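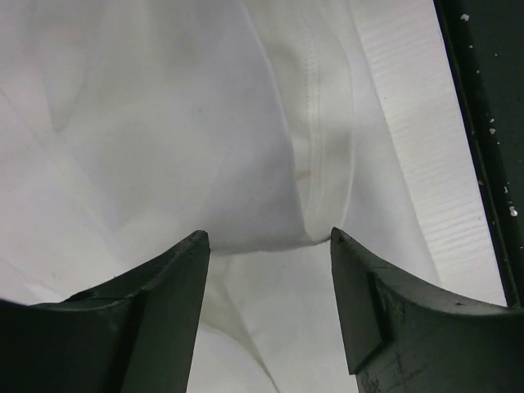
White cloth with a stitched hem and a small tan-orange stain just to the left of it.

July
By Tae-yang Ban

Abdel Rahman has run the finishing room at Skenumgate for seven years. The site takes in white cotton from restaurants, guest houses and two small clinics, and returns it washed, pressed and folded. On a normal day that comes to some 2,000 pieces. Rahman's part of the work begins after the washers, at the sorting table, where each piece is looked over before it goes to the press.

"The middle of a cloth is easy," he says. "It's one layer. Water goes through it, detergent goes through it, and the rinse takes everything out again. The hem is a different material as far as I'm concerned. Same cotton, but you have several layers of it and a line of thread holding them shut."

A folded hem holds more water than the cloth beside it and gives it up later. It also holds whatever was in the water. Rahman says most of the marks that get past the first wash are found within a hand's width of a seam, and that color is the first thing he checks. Gray usually means soil or a poor rinse. Yellow across a wide area usually means old body oil or too much heat in the dryer. A small tan or orange spot is harder to place.

"Tan-orange could be tea. It could be rust, it could be a sauce with oil in it, it could be a scorch if it's on a high point of the fold. You can't tell by looking, and people who say they can are guessing. So we test."

The test is short. The spot is wetted with plain water and blotted from the back. If color comes off on the blotter, the piece goes to the enzyme soak. If none does, it gets a drop of mild acid rust remover, is left for two minutes and is flushed. Chlorine bleach is kept out of both steps. On a rust mark, Rahman says, bleach can set the stain, and he would prefer to send a cloth back with a faint mark than with a permanent one.

The soak is held at 130 degrees Fahrenheit. He has tried it hotter. "We lost the enzyme and got nothing for it. Then we had shrinkage in the thread, which pulled the hem into a tube. You press a tube and you get a hard ridge down the whole side. Pressing it again doesn't help much."

Thread is a subject he returns to several times. Many of the cloths in circulation are cotton sewn with polyester, and the two behave differently under heat. The cotton draws in over the first few washes while the thread stays close to its original length. The edge then ripples or rolls. A supplier called Pavberg offered the site a preshrunk cloth last year with a wider hem and a longer stitch. Rahman accepted a trial batch and says the edges have stayed flatter, although the wider fold needs more time in the dryer.

"Everything is a trade. Wide hem, slow drying. Narrow hem, it frays sooner. I'd take the wide one, but I'm not paying the gas bill."

Handling before the press is done with the seams in mind. A piece is picked up by the hem, shaken once and laid with the stitching parallel to the table edge. The rumpled part is smoothed outward from the seam - never toward it, as that pushes slack cloth up against the stitches and makes a crease there. Pieces that have sat in a heap for more than an hour are misted first.

Marks are logged by position and color on a system called Grusia, which the site adopted to settle disputes with customers over which stains were there on arrival. Rahman was against it at first. He now uses the records to spot faults in the washers. A run of orange spots near hems in the spring led him to a corroded fitting on a water line, which was replaced the same afternoon.

A cloth that fails the test twice is pulled from the press line. Small marks stay in use if the customer agrees. The others are cut down for rags, starting with the hems.

"We take those off first," Rahman says. "A seam scratches. You don't want it on glass."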